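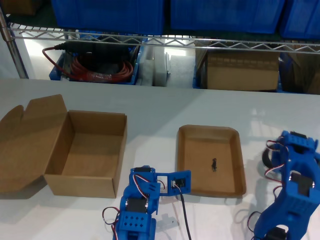 From: Berkay Dağdelen
To: Trultley Local History list
Date: Thursday, January 21, 2021
Subject: Re: [trultley-history] Parish magazines, where we've got to

Gwenda wrote:

> I've now been through everything that came out of the vestry cupboard
> and I make it 2,662 pages, not counting the flower rotas, which I have
> put to one side because life is short. Could somebody please tell me
> (a) whether the index is by person or by page, as I have been doing
> both, and (b) what we are calling the years when the magazine came out
> under two titles at once? Also is anyone else finding that the staples
> have turned to rust? I have orange fingers.
>
> G.

Orange fingers here as well. I bent the worst ones up with a butter knife and pulled them out from the back, one leg at a time, and only tore two covers, both of them harvest suppers. Please don't use a proper staple remover. It takes a bite out of the paper and you end up with a hole where the vicar's initials were.

On (a), I'm sorry to say it is by person. I know the note I sent round in November said by page. I have reread that note and whoever wrote it was clearly tired. One line per name, per issue: surname, first name if given, issue, page, and a word or two on what they were up to. "Won marrow class" is plenty. "Won marrow class again, to the surprise of few" is what the magazine says, and I'd love to keep it, but the column is only so wide.

Gwenda, please don't throw away the page version. It will be the only way of finding anything that hasn't got a person in it, such as the drains. There is a great deal about the drains.

On (b), the two titles. For anyone who has been spared this, the vicar and the curate fell out over the price of the magazine and for 21 months each of them brought out his own. The vicar kept "Trultley Parish Magazine". The curate called his "The Trultley Messenger" and undercut him by a halfpenny. They reported the same fête and disagreed about the weather. I suggest TPM and TM, with the date after, and when the same person turns up in both they get two lines. Mrs Eder of Church Lane manages to come first in the sponge class in one and "highly commended" in the other. I don't think it is our place to choose.

While I'm on the Eders, there are at least two households of them and the magazine is no help at all. "Mr Eder" with no first name is sometimes the baker and sometimes the one who rang the tenor bell. If he is up a tower or complaining about stairs, put bell. If it's buns, put baker. If you really can't tell, put a question mark and leave him be. I have a question mark beside an Eder who fell in the mill pond, and I have thought about him more than I have thought about some of my relatives.

Spellings: copy what is printed, even when it's plainly wrong. The printer had a bad run with the letter "n" and there is one Easter number where half the choir is missing one. We can tidy up afterwards with a second column for the name as it ought to be.

Somebody asked off-list whether we'd run out of room. The shared sheet gets very slow beyond 3,000 lines, or it did on my machine, which is not young. When yours starts to drag, begin a new sheet, give it the same headings and tell me. Please don't invent better headings. Last time we had "Forename", "Christian name" and "Who", and I spent a Sunday afternoon putting them back together while my dinner went cold.

Still missing, if you have a loft or know someone who has:

TPM, the Coronation number (the cover turned up, inside a hymn book, without the rest of it)
TM, the first issue
TM, the last issue, in which the curate is supposed to have said what he thought
Any of the advertisement sheets, which most people seem to have used to light the fire

I'd give a good deal for that last Messenger. My neighbour's late aunt claimed to have read it and would only say that it was "very long".

The next call is at half past seven on Tuesday, same link as before. If you could have your muddles written down beforehand we might be done by nine. I have promised this before and I'm aware of how that went – but the drains are not on the agenda this time.

Berkay

--
To leave this list, send a blank message with "unsubscribe" in the subject line. Please don't send it to the whole list. We will all get it, and some of us will reply.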